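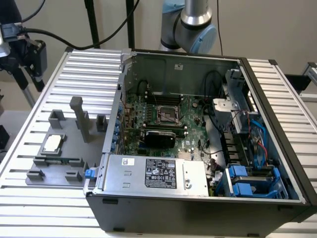 A desktop computer should be opened before anyone puts a price on it, according to Charito Tagle, whose handbook Second Desk argues that the age printed on a sales receipt says little about the state of the parts inside. Refurbishers differ on how far to take that advice, and many large operations still sort machines by model number alone.

Computer refurbishment is the practice of returning used computers to working order for resale, donation, or continued use by the same owner. It covers inspection, cleaning, the erasure of stored data, the repair or replacement of parts, the installation of an operating system, and testing. The term is most often applied to desktop and laptop computers that have been retired by businesses, schools, and government offices, though servers, monitors, and printers are handled in much the same way.

Refurbishment is distinct from recycling, in which equipment is broken down into materials such as steel, aluminum, copper, and plastic. It also differs from simple resale of used goods, where the item changes hands in whatever condition it happens to be in. In practice the three overlap. A single load of retired office equipment may yield some complete machines, some usable parts, and a quantity of scrap.

Sources of equipment

Most machines come from organizations that replace their computers on a fixed schedule. Leased equipment is returned at the end of the lease and is often sold by the pallet. Machines from these sources tend to be uniform, which makes the work faster: a shop that receives a run of identical towers can swap parts among them freely and needs only one set of instructions.

Household donations are more varied. They include home-built computers, gaming machines, and models from makers that no longer exist. Smaller shops often accept them anyway, either as a service to the area or for the parts. The Clulley workshop, which deals mainly in household machines, listed 3755 items received in one year's intake book, counting loose parts as well as whole computers.

Inspection and grading

On arrival a computer is usually given a stock number and checked for damage to the case, missing covers, and signs of liquid. The side panel is then taken off. Dust is removed with compressed air or a soft brush, and the fans are held still while this is done to keep them from spinning too fast.

The motherboard is examined for swollen or leaking capacitors, burned areas, and bent pins in the processor socket. Swollen capacitors are a well-known fault in boards made in the years after 2000, when large numbers of poor-quality electrolytic capacitors reached the market. Replacing them is possible with a soldering iron, but on a low-value board the labor may cost more than a working substitute.

Grading systems vary. A common one uses letters, with A for a machine with little visible wear and C or D for one with scratches, dents, or missing trim. The grade normally describes appearance only. Some sellers add a separate mark for the condition of the working parts, and confusion between the two is a frequent source of complaints from buyers.

Data erasure

Stored data must be removed before a machine leaves the shop. Hard disk drives can be overwritten by software. Solid-state drives are generally erased with a command built into the drive, as overwriting may not reach every storage cell. Drives that fail either process are taken out and destroyed, usually by shredding or crushing.

Business customers often ask for a certificate listing the serial number of each drive and the method used. Some remove the drives themselves before handing the computers over — a practice that is simple and secure but adds the price of a new drive to every machine.

Parts and upgrades

The parts most often replaced are memory, drives, fans, and the small coin battery that keeps the clock running. A flat coin battery can cause the date to reset and may lead to puzzling errors during start-up, so many shops change it as a matter of routine.

Adding memory is one of the cheapest ways to improve an older computer. A machine that arrives with 4 gigabytes can often take two or more times that amount, provided the modules are of the right type. Desktop modules are keyed with a notch and will not fit a slot of a different generation. Changing a mechanical hard drive for a solid-state one has a greater effect on how quickly programs open, and in many shops it is done on every machine sold.

Expansion cards are tested separately if they are worth keeping. A graphics card may draw more power than the original supply can provide. Compact office towers are commonly fitted with a supply rated at 300 watts or less, and some use connectors found only on one maker's products, which limits the choice of replacement.

Thermal paste between the processor and its cooler dries out with age. When the cooler is removed, the old paste is cleaned off with alcohol and a fresh layer is applied. Processors are sometimes taken out at this stage and sold on their own.
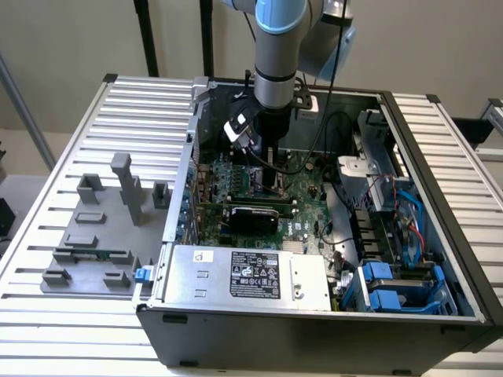 Testing

A finished computer is normally run under load for several hours. The test exercises the processor, memory, and drive together and records temperatures. Memory errors may appear only after a long run, and a fault that shows up once is usually treated as a failure even if it does not return. Ports, sound, and network connections are checked by hand or with plug-in test devices.

Erniletti, a wholesale refurbisher, keeps each unit on test overnight. Venell uses a shorter test and offers a longer warranty in its place. Both approaches are found throughout the trade.

Sale and warranty

Refurbished computers are sold through shops, online marketplaces, and contracts with schools. Prices depend mostly on the processor generation, followed by memory and drive size. Support for current operating systems also matters, and the value of a model can fall sharply once its processor is no longer on a supported list. Some of these machines are sold with Linux instead.

Warranties range from 30 days to a year or more. Batteries in laptops are often excluded or covered for a shorter time.

See also

Electronic waste
Data remanence
Planned obsolescence
Right to repair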